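Code Issues Pull requests Wiki Releases

wullden-listings

Sale listings for small country lodgings (guest cottages, B&Bs, farm stays, a couple of old motels) in the Mamley valley and up the Sequeira road. One row per property per time on the market. Text of the ad, asking price, what was included, how it ended if we know.

Started as a spreadsheet Mackenzie Paquette kept while looking to buy one. She did not buy one. The spreadsheet got big, so it lives here now.

Status: usable, messy. Last real pass was in November. Small fixes since then.

What's in it

165 listings. 73 sold, 56 still on the market at last check, 11 withdrawn. The rest are "unknown", meaning the ad went away and no sale turned up in the county records under that parcel. Could be a private deal, could be the owner got tired of showings. Please don't fold unknown into withdrawn, somebody did that in a chart and it looked much tidier than it should.

Files

listings.csv is the main table
ads/ has the ad text, one plain text file per listing, named by listing id
photos_index.csv says what the ad photos showed (kitchen, view, hot tub etc). No photos are in the repo, see License
parcels.csv matches listing id to parcel number where we could find one
notes.md is Mackenzie's running notes, not cleaned up, some of it is about driving directions

Columns in listings.csv

id: short code, letters then a number. Letters are the source. G is Goker, M is the Mamley paper, W is anything added by hand from a sign or a window card.

town: nearest town, lowercase. "mamley" covers the whole valley floor, including the part that argues it's its own town.

ask_first: first asking price we saw, whole dollars, no commas. Blank if the ad said "price on request" or "call".

ask_last: last asking price seen. Same as ask_first if it never moved. Don't read this as the sale price!!

sold_price: from county records only. Never from the ad, never from what an agent said at an open house.

units: rooms or cottages that rent separately. Main house counts only if the ad says it was rented. This one is a judgement call on a lot of rows.

owner_lives_in: yes / no / blank. Blank is common.

contents: "walk in walk out", "partial", "none", blank. See below, this column is a pain.

books: yes if the ad offers to show the books to serious buyers. Not whether anybody saw them.

status: active, sold, withdrawn, unknown.

relist_of: id of the earlier listing if it's the same property coming back. Chain can be more than one long, follow it back yourself.

Where it came from

Goker is the main source. They're the agency that does most of the lodging sales out here and their old ads stay up at the same address long after a sale, which is lucky. Copied by hand at first, then with the script in tools/. The Mamley paper came next, from the back pages at the library, typed in. Typing errors likely, mostly in phone numbers, and those are stripped anyway.

Window cards and roadside signs are the W rows. Thin. Often only a town, a price and "lovely established gardens". Kept them in since the sign-only sellers are a different crowd from the Goker ones, older, no website, price does not move for years.

Sequeira road listings are patchy before the paper started carrying them. Do not compare the two areas over time without reading notes.md first.

How to run the script

You don't need to. The CSVs are all there. If you want to add rows from Goker:

cd tools
python pull_goker.py --out ../incoming

It waits between pages on purpose, leave the wait in. Output goes to incoming/, then look at each row by eye and move it over to listings.csv. Do not append straight in. It gets the price wrong when the ad has two prices (freehold and business only), takes whichever is first on the page.

Then python check.py, which complains about duplicate ids, prices with commas, towns not in the list, and status values somebody made up. "under offer" is not a status. Leave it as active untill it closes.

Storage and backups

The scanned newspaper pages are too big for the repo and sit on a hard drive at home, with a second copy at the library. If you need a page scan open an issue with the listing id. Evenings are best, after 7 p.m. or so I'm usually at the desk.
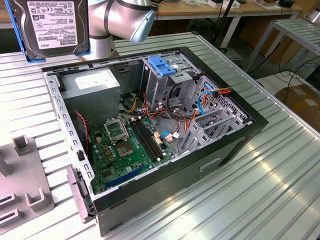

Toshiba 3.5-inch drive and an open desktop tower.

Scans are named by the paper's page number, then a letter for which part of the page. They are not in the ads/ folder. If ads/ and a scan disagree, the scan wins, and please send a fix.

The contents column

Long section, sorry, this is what most of the questions are about.

Country lodgings tend to sell with stuff in them. Beds, linens, the kayaks, the piano, a wall of framed stuff from the owner's old career. Buyers care about some of it. Ads are vague about all of it.

"walk in walk out" means the ad says those words or "turnkey" or "everything stays". Nothing softer.

"partial" means the ad names particular things that stay or particular things that go. "Furnished except owner's artwork" is partial. "Some furniture negotiable" is partial too, we went back and forth on that one.

"none" only if the ad says unfurnished or vacant. An ad that doesn't mention contents is blank. Blank is not none. Blank is not none. Had to fix this twice.

Memorabilia and collections: there's no column. Thought about one. A retired judge's books, a ballplayer's jerseys, campaign signs in the bunk room, that sort of thing shows up in the ad text as a selling point and then in the fine print it's excluded. Search ads/ for "collection" and "history" and read them one at a time, a keyword count will mislead you. Sometimes "history" is just the house.

Things we know are wrong

Acreage isn't in the table. It was, the numbers came in acres from Goker and "approx." from everyone else, and some ads counted leased grazing. Pulled it. Still in the ad text if you want to try.

Two rows for the old creamery. Same building, split into house and cottages, sold apart. Correct as is, please stop merging them.

units is too high for a few motels where the ad counted closed rooms.

sold_price is sometimes for land plus a neighboring lot. Flagged in notes.md, not flagged in the table. On the list.

Ask dates are the day we saw the ad, not the day it went up. For window cards that gap could be a whole season. So "days on market" from this data is no good, don't publish one.

The relist_of links were done by matching street address and then by memory. Farm stays on the long unnumbered roads are the weak spot. Probably some missed.

What it's okay for

Looking at how asking prices moved. Reading how people describe these places, which words come and go. Teaching, a couple of community college classes have used it for cleaning exercises and it's good for that, being dirty.

What it isn't okay for

Valuing a property. It's a small table from one valley and the good years and bad years are all mixed up. If you are buying, get an appraiser who has done lodging, the ones who only do houses come in low or come in strange.

Contacting sellers. Names and phones are stripped out of ads/. Some slipped through in the early files, if you see one tell me and don't repost it.

Occupancy or income. Whatever an ad says about bookings is what the seller says. There's no column for it and there wont be.

Privacy

Sold prices are public record in the county. Owner names are public too but are left out here on purpose. A few properties belonged to people with a bit of a name locally, ex office holders mainly, and the ads make a big deal of it. In those files the name is replaced with [owner]. The house name stays, it's on the sign at the gate anyway.

If it's your place and you want the ad text taken down, email or open an issue, it comes out. Row stays with the price and status, text goes.

Contributing

Pull requests fine. One listing per commit if you can stand it. Say where you saw it. A photo of the sign is plenty, put it in the issue, not in the repo.

Do not reformat the whole CSV in the same commit as a fix. Can't review that.

Spreadsheet programs eat the leading zeros on parcel numbers. Open parcels.csv as text. If the diff shows every line changed that's what happened.

New towns: add to towns.txt first or check.py will yell.

License

Table and notes: free to use, credit Wullden listings. Ad text belongs to whoever wrote it, here for research and reference, ask before reprinting whole ads. No ad photos for the same reason. Goker know about the repo and have been decent about it, but it isn't their project and questions shouldn't go to them.

Changes

Contents column redone, all the Goker rows reread. Paper rows not yet.
Acreage removed.
Added relist_of.
Fixed the Sequeira rows that had the asking price in the phone column.
Towns list moved to its own file.

To do

Reread contents for the paper rows
Flag the two-lot sales in the main table
Check the status of the active rows again, the slow way, one at a time
Get the missing spring pages from the library, somebody had them out

Contact

Mackenzie Paquette, through issues. Put the listing id in the title please.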